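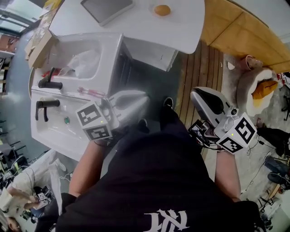
The Risetow Hand Gripper Pair is our most asked-for kit for schools and after-hours clubs, and if you have landed on this page because a teacher or a club leader has sent you, welcome! It is sold as a matched left and right, held one in each hand, so that a student can do an ordinary household job with the same sort of fingers a robot arm would have. Each gripper carries a white cube with black-and-white marker tags on its faces, and the fingers reach out in front where you can keep an eye on them while you work. We do like people to practise around real furniture, and a double sink with two black taps and a bit of clutter on the top makes a far better afternoon than a bare desk ever did.

Designed with clubs in mind

The first pairs were put together for the Salano Robotics Club, where Siham Farah wanted something her younger members could pick up without a long talk beforehand (they had been sitting through rather a lot of long talks). Her group still uses theirs every week in term time, and a good many of the small changes in the current version came out of her notes, including the softer grip and the longer lead. The club is now getting ready for the Arrieta Tidy-Up Challenge in November, in which teams collect recordings of everyday tidying and then train an arm to have a go at the same jobs.

What comes in the box

One left gripper and one right gripper
Marker cubes, fitted and checked before they leave us
Spare finger pads
Two leads and a cloth carrying bag
A printed starter booklet with 26 short tasks, sorted from easy to fiddly

The booklet begins with picking up a cup and putting it down again, which sounds like nothing at all until you try it with your left hand. Later tasks ask for two hands together, folding a flannel for instance, or holding a bag open while something goes in. You are very welcome to photocopy it for your class.

Details

Item code: RT-186
Length of each gripper: 186 mm
Suitable for: ages 11 and up, with an adult in the room
Hands: left and right, not interchangeable
Software: Firetti Bench, club licence included
Price: £677 per pair
Spare finger pads: £26 per set

Getting started

Charge both grippers fully, then open Firetti Bench and follow the pairing page, left hand first. Give each student a few minutes of simply opening and closing the fingers before anything is recorded. Keep the marker tags clean with a dry cloth and please don't put stickers on them, however nice the stickers are. If a tag gets scratched, write to us with your order number and we will post a new cube.

Borrowing before you buy

We know that £677 is a great deal of money for a small club, so we keep a few pairs back for lending. A four-week loan costs £108 including postage both ways, and the whole of that comes off the price if you decide to keep them. Loans for November are open now, and schools can pay by invoice as usual.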